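Can a Machine Do My Chores Yet? Your Questions, Answered

Welcome! These are the questions that land in our inbox most often at the Starnthorpe Home Machines Desk, gathered on one page so you don't have to dig through the old newsletters for them. Last updated 29 November 2022.

Is there a robot I can buy that clears the table?

I'm sorry to say there isn't one I would tell my own mother to buy. You can get a very good floor vacuum, a decent mop and a lawn mower that minds its own business, and those are robots by any fair definition. Clearing a table is a different animal. The plates are never in the same place twice, somebody has left half a drink, and there's homework under the bread basket. Arms in labs can do pieces of that job, and some of them do it rather nicely, but a lab is a long way from your kitchen at seven in the evening.

Why are full cups such a headache?

Because an empty cup forgives you and a full one doesn't! If you grab an empty mug a little crooked, you straighten it on the way and no harm done. With a full one, the tilt, the speed and the stop at the end all matter, and the robot has to know the cup is full in the first place. You and I glance at it and know. A machine has to be taught to look, and dark or cloudy drinks in deep cups are harder for it than you'd expect. Dayana Cortés, who answers most of our kitchen mail, likes to say she'd trust a robot with her laundry long before her coffee.

What does it practice on?

A lot of the practice happens in simulation these days, meaning a computer draws the table, the arm and the things to be handled, and the program tries its luck there first. A spill costs nothing and you can run the same chore 1,000 times overnight if your computer is up to it. The rooms can look a little like an old video game, and the props can be on the whimsical side, but the questions are the everyday ones: what is in the way, what goes in the bin, and what had better be kept upright.

In a setup like the one here, with a brimming mug on the table, a big pale bin beyond it and something flat and blue lying partly behind the bin, a person would sort out the order of things without a thought. The arm has to work it out, and it has to plan a path for its elbow as well as its fingers.

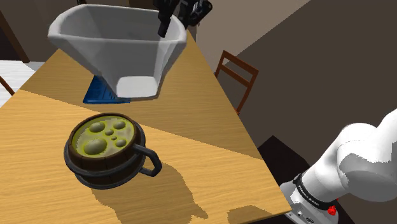 Does practice on a computer carry over to a real kitchen?

Partly, and it gets better every year. Shapes and reaching carry over fairly well. Liquids, soft things and anything slippery carry over less well, so most teams go back and practice with real objects afterward – usually with a towel handy.

What about shops and small factories?

Much further along, I'm happy to report. If the same part arrives in the same tray all day long, an arm can earn its keep. Rutilio Arriaga wrote to us from a small packing shop last January to say their arm does the box filling and the people do everything that comes in a funny shape, and that seems to me a fair picture of where things stand.

Should I wait before buying a new dishwasher?

Please don't! Buy the dishwasher. You'll still be loading it yourself for a good while.

Can I send in a question?

Of course, we love getting them. Use the contact form and Dayana or I will write back, though it may take us a week or two when the mail piles up.

– Macario Becerra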